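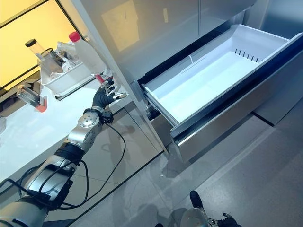

boltness_rd
Trip question for the Clilonden falls. We want to do the upper and lower falls on a Saturday in September, coming from the Boltness side. The guidebook has the upper trail at 7 miles round trip and says there is no water after the parking lot. What are people carrying? I have a plastic bottle like the white one with the red cap, and I don't know if one of those per person will do it. Also, is the lower falls worth the stop that late in the year?

harju_hiker
One bottle is not enough. The second half of the climb has no shade. I take three and drink all of them. Lower falls is a trickle by September. Skip it.

Rania Helmy
I disagree about the lower falls. I've been twice in September and there was a good flow both times, down the left side of the rock. It's 200 yards from the road, so you lose very little time if it's dry.

harju_hiker
Which years? The last two have been bad. I walked across the top in regular shoes.

Rania Helmy
One was last year, after a week of rain. So it depends on the rain, I guess.

gillico_tom
You can filter from the creek below the upper falls. The guidebook is wrong on that. It's a 500 foot scramble down from the overlook though, and the rocks are slick. Parking fills by 9 and the overflow lot adds another mile.

harju_hiker
I wouldn't send anyone down that scramble for water. Carry it in.

boltness_rd
Thanks. We'll carry extra and look at the lower falls on the drive out. Is the 35 mph road from Harju paved the whole way now?

gillico_tom
Paved to the bridge, gravel after that. Any car can do it if you go slow.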